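Storing Bathroom Items in Shared Student Housing: Open Baskets Compared with Shelf Placement

Group report, Domestic Products module. Lino Pace, Maham Tanoli, Andri Riedl
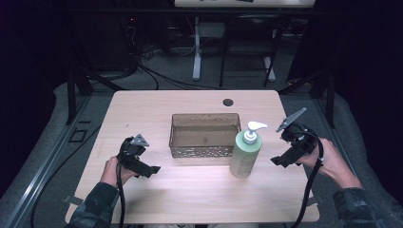
Photo: Giorgia Villa

1. Background

Rorside is a student residence in which each bathroom is shared by the people on one corridor. There is one narrow shelf per bathroom and no cupboard. Residents either leave their things on the shelf or carry them back and forth from their rooms. The housing office asked our course to look at whether a small open basket for each resident would make the shelf easier to keep clean and reduce the number of items left behind.

The work covered one corridor with 10 residents. It was supervised by Kazuhiro Murakami and handed in on 17th May.

2. Choice of basket

The basket had to meet these requirements:

- open at the top, so that a pump bottle can stand upright in it
- see-through, so that the owner can check the contents without lifting them out
- holes in the side, to let air in
- light enough to carry in one hand when full

The one used for the table work is rectangular, in translucent brown plastic, with an irregular pattern of small holes in the lower band at the front. A plain white basket from Siregar was considered and dropped at an early stage, as the contents could not be seen from the side. A wire basket from Ondetti was also looked at. Small items such as hair ties and razor heads fell through the base.

The tint was discussed at length. Clear plastic shows soap marks quickly, and two residents said they did not want everything they owned on view. Smoky brown was accepted by all of those asked.

3. Test items

Each resident listed what they normally take to the bathroom. The lists contained 37 different items. Those named by only one person were removed, which left 21. Pump bottles were the most common type and also the most difficult to store. They are tall for their width, and the nozzle sticks out past the body of the bottle, so the space needed at the top is greater than the space needed at the base.

For the table work we used a pale sage-green pump bottle with a rounded shoulder and a white pump head. The starting layout has the basket in the middle of the table and the bottle to its right, set slightly forward, with the nozzle facing right. The nozzle direction was fixed in the written method. With the nozzle turned towards the basket, it can catch on the rim when the bottle is moved across.

4. Method

Part one took place at the table. The basket started empty in every trial. The bottle went in first, followed by the flat items and then the small ones. The order was then reversed. Three trials were carried out for each order, and the final position of every item was written down.

Part two took place in the bathroom at Rorside. Residents used the shelf as usual during the first period and were given baskets for the second. Andri Riedl checked the shelf every evening and noted any item standing outside a basket.

5. Results

Placing the bottle first gave a stable load in all three trials. With the order reversed, the bottle rested on top of flat items and leaned in two trials out of three.

In the bathroom, fewer items were left on the shelf once the baskets were in use. The items still left out were mostly toothbrushes, which residents preferred to keep in a cup. The shelf was wiped more often in the second period, although the cleaning rota had not changed.

Two problems were reported. Water collected in the bottom of the baskets, below the level of the holes, and had to be tipped out. Full baskets were also difficult to tell apart, and on three occasions a resident took the wrong one. Name labels from Trendari were added to the short side and stayed on until the end of the period.

6. Limits of the work

One corridor is a small sample, and the residents knew that the shelf was being checked. Only one size of basket was used. Large bottles bought for sharing were left out of the table trials and should be included if the work is repeated in November.

7. Recommendations

Baskets should be supplied with a name label already fitted. A version with drain holes in the base should be tried before any larger order is placed. A separate cup for toothbrushes should be kept on the shelf.

The full item list and the evening check sheets are held by Maham Tanoli and can be requested through the course office.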